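Bench notebook, 2022-02-18
Two-arm pour rig, finger comparison, rice

Started late, the Fonow controller wanted its update before it would home. Lost most of the first hour to that. Wrote down the old firmware string on the whiteboard in case we have to go back.

Plan for the day: same task, both finger sets. Left arm picks up the measuring cup by the handle, carries it over the bowl, tips, puts it back. Right arm steadies the bowl. Vorkov fingers in the morning, MacAulay fingers after lunch, same speeds, same start poses. Jean Rutherford wants a yes or no on the Vorkovs before she orders another pair, so that is the question. Everything else is extra.

Why rice. It shows a bad tilt right away and it sweeps up. Water was vetoed after what happened in June and I'm not going to reopen that. Lentils roll further and end up in the cable tray.

Setup notes, so I don't have to work it out again:

Sheet over the table, pulled as flat as I could get it. It still creases when the cup gets dragged. Should be taped at the front but we are out of the wide tape.
Cup on the left, handle pointing left.
Steel bowl on the right. Biggest one from the cupboard.
Left gripper parks high, right of the cup. Right gripper parks over the right half of the bowl, low.
Both grippers open at the start. Check this!! The controller remembers the last width after a stop and doesn't tell you.
Fixed camera only. Wrist views turned off, they were eating bandwidth and the logger kept dropping joint states.

Calibration. Did the touch-off on the left arm twice, second time agreed with the first to within 2 mm, good enough for a handle that size. Right arm I did once and moved on. Regretted it later, see below.

Cable on the left side gets its own note. With the gripper parked high the cable comes down across the wall side in one long diagonal and behaves. Bring the wrist round for the tip and it wants to wrap the forearm. Added a pause at the top of the move so it can swing clear. Ugly but it works. Need a proper clip.

Morning block, Vorkov fingers. 17 runs before I called it.

Handle grasp is the hard part. The handle is a loop, clear plastic, and the depth sensor sees roughly nothing there, so I gave up on detecting it and used the taught pose. With the taught pose the left finger goes inside the loop and the right one closes from outside. If the cup is where it should be, fine. If the cup has been nudged a little toward the bowl the fingertip lands on top of the loop and pushes the whole thing down and over. Happened on run four and again on run nine. Run nine tipped it completley, rice everywhere, stopped to vacuum.

The taper helps getting in. It doesn't help holding. Once the cup is up and starts to rotate, the handle slides along the finger toward the tip. Can see it in the force trace too, slow ramp down and then a step. On the good runs it slid and stopped. On the bad ones it slid and kept going, and I hit the stop.

Tried closing force at 50 percent, then up a notch. Higher force holds the handle better but the loop flexes, and when it springs back at release the cup hops. Settled on the lower one. Would like to try a strip of silicone on the inside faces, there's some left over from the Clellach job, second drawer.

Right arm, steadying. The idea was inner finger at the inside of the rim, outer finger past the outside, don't squeeze, just be there. In practice the height has to be right or it lifts the bowl when it closes. I had it low by a hair from the single touch-off and it rang the bowl like a bell on every approach. Redid the touch-off at the rim instead of the table. Quiet after that. Should have done this first.

Also question whether we need the right arm at all for this. Bowl is heavy enough to stay put for a pour. Ran three without it, bowl didn't move. But the stirring task comes next and it will be needed there, so keep it in and get the bugs out now.

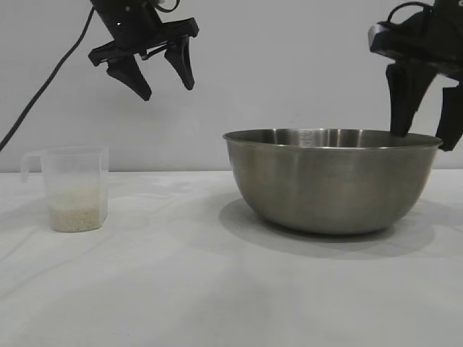
5 min read

Reset procedure, since I keep doing it from memory and it keeps coming out different. Rice back from the bowl to the cup, by hand, with the funnel. Weigh the cup: 214 g of rice each time, on the small scale, cup tared. Cup back on its mark. Wipe the inside of the bowl so stray grains don't get counted in the next weigh. Both arms to park, both grippers open, look at them with your eyes and not the screen. Then start the log, then start the motion. In that order. Lost run six doing it the other way round.

Don't fill the cup any higher than we have been. Tried it once for curiosity, the load goes past what the tapered fingers will hold at the lower force and the cup droops before it even gets to the bowl.

Afternoon block, MacAulay fingers.

Swap took longer than it should, one of the screws was rounded. Replaced it, the spare ones are in the jar with the blue lid, there are not many left. Re-zeroed the gripper after the swap. Did not change anything else, same taught pose with an offset for the finger length.

First impression, much steadier in the carry. Wide flat pads, handle doesn't walk. Force trace is flat right through the tip. No hop at release either, at the same closing force.

Downside is getting in. Pads are thick, the loop isn't big, and there's hardly any clearance. Any error in the cup position and the pad hits the body of the cup. Had to slow the last bit of the approach way down, and even then two runs bumped the cup back and closed on air. With the Vorkovs the same error would have gone in fine.

So it's a trade. Tapered ones forgive where the cup is, and then don't hold it well. Flat ones hold it and forgive nothing. Kind of what you would guess from looking at them but now there's data.

Didn't get the full block in. The Fonow box threw a comms fault on the left arm mid-carry, arm froze holding the cup over the open table. At least it froze holding. Power cycled, homed, carried on, same fault again a few runs later. Pulled the connector, looked okay, pushed it back in, no fault after that but I don't trust it. Log files from both faults saved in the folder with today's runs, suffix _fault. If anybody else has seen the left channel drop out since the update please write it here or tell me.

The pour itself, either finger set. Tilt profile is too quick at the start. Nothing comes out, nothing comes out, then a slab of rice goes all together and some bounces off the far wall of the bowl. Slowed the first part and it gets better. The squared corner of the cup would be a better spout than the flat side, so should rotate the grasp a bit and pour off the corner. Needs a new taught pose and the wrist may run into its limit. Try on the sim before the real arm.

Also the return. Cup goes back to the table slightly rotated each time, it adds up over runs if you don't reset by hand. Not a finger problem, seen with both sets. I think the release pose is off by a degree or so. Low priority but it will bite us as soon as we try to loop it unattended.

Camera. Fixed view is fine for the bowl and the cup. Weak on the clear plastic against the pale wall, top of the cup pretty much vanishes. For anything learned from these images that will matter. Options: darker backdrop, colored tape round the rim of the cup, different cup. Tape is cheapest. Jean prefers the backdrop because tape is cheating. We can argue about it next week.

Also right gripper is partly out of shot when parked. Move the camera back a little, or turn it to the right. Didn't want to touch it halfway through a comparison so left as is, all of today is from the one position.

Answer for Jean, as of tonight: don't order the second Vorkov pair yet. Want to see them with silicone on the faces first. If that stops the handle walking then they win, because the approach is so much easier with them. If not, MacAulays and we put the work into finding the cup properly.

To do
Silicone strips, both inner faces, Vorkov set
Cable clip, left forearm
Wide tape for the sheet
Order screws for the finger mounts
Rim touch-off goes into the written procedure for the right arm
Corner pour in sim
Comms fault – ask Fonow support, send them the two logs
Finish the MacAulay block, same count as the morning one or the comparison isn't fair

Vorkov fingers are in the labeled bag on the shelf above the scale, MacAulays left on the arm. Rice is in the tub, lid on. Vacuum is full, sorry, will empty it Monday.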